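Bench Assistant and Evening Class Host, Zupan Woodshop

3 min read

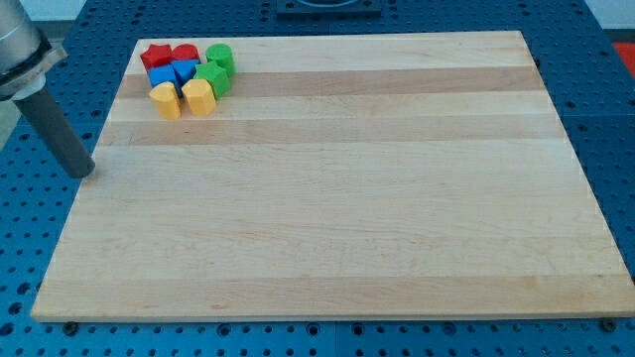
A maple cutting board, glued up from long strips.

Do you like showing people how things are made? Do you get a little too excited when a stranger picks up a hand plane for the first time and a long curl comes off the board? Then please keep reading, we would love to meet you!

Zupan Woodshop is a shared workshop and teaching space in Flurimton. We are looking for a part-time bench assistant who will also host our evening beginner classes. The job is 21 hours a week, paid hourly, and it starts in January with the new class season. It is a permanent position on our regular payroll, with paid vacation and paid time for training.

What we do

We opened on Odero Street as a place where people who live in apartments could come and cut wood without annoying the neighbors. It grew from there. We now have 208 members, a machine room, a bench room, a finishing room with proper air handling, and a lumber rack that is always either too full or too empty. Members book time on the machines once they have been checked out on them. The bench room is open whenever we are.

On top of that we teach. The beginner class runs over four evenings and everyone goes home with a cutting board they made themselves. It is a great first project. You learn to read grain, pick your strips, get a clean edge, glue up without panicking, flatten, sand, and oil. People come back months later and tell us they use theirs every day -- or that they gave it to their mother and had to come back and make another one. We also run classes on sharpening, box making, chair repair, and a Saturday morning session for teenagers and a parent, which may be the loudest and happiest few hours of our week.

What you would be doing

Most of your time is split between the bench room and the classes. On a normal shift you will open up, walk through the rooms, switch on dust collection, and check the booking sheet. You will help members find clamps (there are plenty, they are just never where you left them), answer questions about glue and screws and why a drawer sticks, and keep an eye on how people are working. If someone is about to do something unsafe you step in, kindly and right away.

You will also get the stock ready for classes. That means choosing rough boards, milling them, ripping strips to width, and sorting them so that each student has a good mix of tones to play with. We mill a lot of maple! If you find that kind of steady, repeated work calming, you will be very happy with us. If it bores you to tears, this may be a hard fit.

Two evenings a week you host a class. You will work next to our lead instructor for the whole first season, then take groups on your own once you both feel ready. Class groups are small and everyone gets a bench.

The rest is the usual run of a small shop: sweeping, sharpening, ordering sandpaper, changing blades, writing the odd label, saying hello to whoever walks in off the street wanting to know what smells so good.

Who we are hoping to find

You have used woodworking tools for a few years, at work or at home. We don't mind which. Some of our best people came from cabinet shops and one came from a bakery. You should be comfortable and careful on a table saw, a jointer, and a planer, and you should be able to put a decent edge on a chisel.

More than that, you like beginners. You can explain the same thing five different ways without sighing. You notice the person at the back who has stopped working and doesn't want to ask. You are fine saying "I don't know, let's find out."

You can be on your feet for a shift and move boards and sheet goods with a second person helping. You can work two evenings a week and every other Saturday. First aid training is nice to have, and if you don't have it we will pay for the course. A second language would be very welcome too, as many of our members speak Spanish at home.

You do not need a degree, a teaching certificate, or a portfolio full of fancy furniture. If you have made one wobbly stool and learned a lot from it, tell us about the stool.

What you get

Full member access to the shop outside your hours, for your own projects, from the day you start. A yearly $500 allowance for tools or outside classes, whichever you prefer. Lumber at our cost. Your own locker and a bench drawer with your name on it. Shifts posted a month ahead, so you can plan your life. We close for two weeks every June to service the machines and rest, and those weeks are paid.

You would be joining a small team that eats lunch together more often than not and argues cheerfully about finishes. We share the building with Esen, a bike repair co-op, so there is usually coffee on and somebody around to lend a hand with a heavy delivery.

Getting here

The shop is on the ground floor with a step-free entrance from the parking lot. The bus stops across the street, and there is covered bike parking by the loading door. The benches in the front row adjust for height. If you need something changed so that you can do this job well, let us know and we will work it out with you.

How to apply

Write to our shop manager, Visitación Collado, and tell her three things: what you have been making lately, a time you taught somebody something (it can be anything, tying shoes counts), and which evenings suit you. One page is plenty. Attach a resume if you have one handy. Photos of your work are fun to see but they are optional, and we won't judge you on your photography.

We read applications as they come in and will keep the posting up until the position is filled. Everyone gets an answer, including a no. If it looks like a good match we will invite you for a short chat and then a paid half-day in the shop, so you can see what a shift feels like and decide whether you like us. You will mill a board, sit in on a class, and have lunch with the team. Wear closed shoes and clothes you don't mind getting dusty.

Not sure whether you have enough experience? Please write anyway -- we would much sooner talk it over with you than miss you. And if this isn't for you but you know someone who is always picking scrap wood out of dumpsters, send them our way.

Posted December 2025

Contact: Zupan Woodshop, 867 Odero Street, Flurimton. Ask for Visitación at the front desk.

Get class dates and new openings by email. Sign up for our monthly newsletter. Unsubscribe any time.

© Zupan Woodshop. All rights reserved. | Contact | Back to top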